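Cardboard bins bowing after flaps are cut off

Posted by Fuseini Quartey, July 11, 2026

I store spare parts on steel shelving in a garage. Instead of buying plastic bins I have been cutting the top flaps off used single-wall shipping cartons. There are 73 of them so far. The wide front panels start to bow outward after a few weeks, even on cartons that hold very little. The short sides stay straight. Is the board the problem, or should I be cutting differently? The garage has no heat and the humidity goes up a lot in June. I would like to avoid switching to double-wall because the cartons are free.

Araba Mensah

Just buy plastic ones. I got the Flandlow stackers and never looked back. Cardboard attracts silverfish anyway.

Kojo Wumbei

The flaps are most of what holds the top edge straight. When you cut at the score line you leave a long free edge, and the longer the panel, the less load it takes to push the middle out. That is why your short sides look fine. Damp air makes it worse: single-wall board loses a good part of its stiffness as it takes up moisture.

Two fixes. Fold the long flaps down inside and glue them flat to the panel with white glue, clamped overnight. You get a doubled wall and a rounded top edge. If the flaps are already gone, cut strips 3 inches wide from scrap, with the flutes running along the length of the strip, and glue them inside the rim. Hot glue also works but tends to let go in a cold garage.

Check the bottom seam too. A carton that sags underneath pulls its front panel out with it.

Ibrahim Tamuno

Kojo is right about the free edge. Two additions. Keep the cartons off the floor, and leave a gap at the wall so air can move behind them. I run 110 bins in a shed this way and replace a few every year.
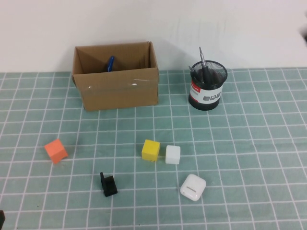 Tape is the other thing people try, and it only helps in one direction. It resists stretch along its length and adds almost nothing against bending. A strip of clear packing tape run horizontally across the front panel, as on the open carton at the back left of the mat, will hold a tear or a label down but should not be counted on to keep a long panel flat. For that you need thickness at the rim - glued board, or a thin wood batten if the bin is a heavy one.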